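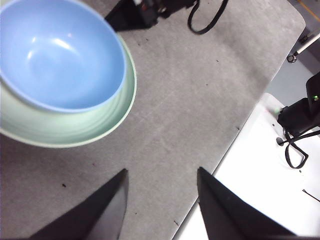
About Plurthorpe

Plurthorpe is a software testing company. We write and maintain automated tests for teams that have more code than they have time to check. Jae-in Yoo and Enda Moynihan started the business after working together on the billing system at Millard, where a full regression run took 44 hours and was mostly done by hand.

There are seven of us now. Everyone writes code, including Enda, who also looks after contracts and invoices.

What we do

Most of our work falls under test suite repair. A client sends us a suite that is slow or fails at random, and we sort out which tests are worth keeping. We also set up test environments, write API and browser tests, and train in-house developers to look after them once we leave. We don't do penetration testing or load testing — we can refer you to Kadrić for both.

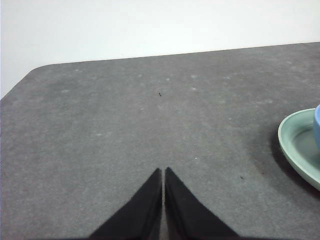 How long does a typical project take?

Most suite repairs run for 25 working days, with a written report at the end of the first week. Larger systems are split into stages and each stage is quoted separately.

Our tools

Iltine is our own test scheduler. It looks at what changed in a commit and picks the tests that need to run first. We built it for ourselves and released it under an open licence on May 22, 2023. Clients are free to keep using it after a project finishes, and there is no charge for that.

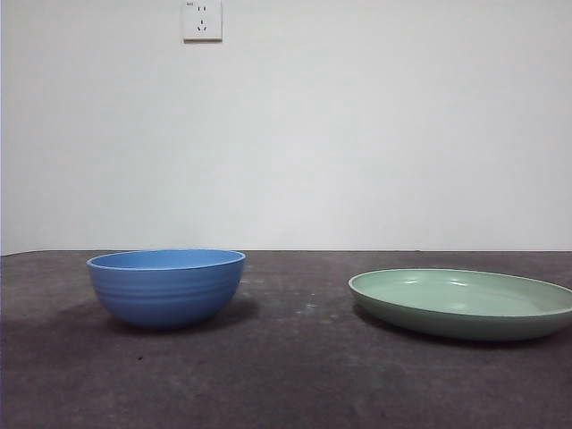 Iltine handles suites of up to 400 test files on a single machine. Past that it needs a second worker, and the set-up notes cover how to add one. Bug reports go to Jae-in, who reads them each morning.

Working with us

We take on new clients in January and again mid-year. Send a short note about your codebase, the language it's written in and how your tests run at the moment. Enda will organise a call.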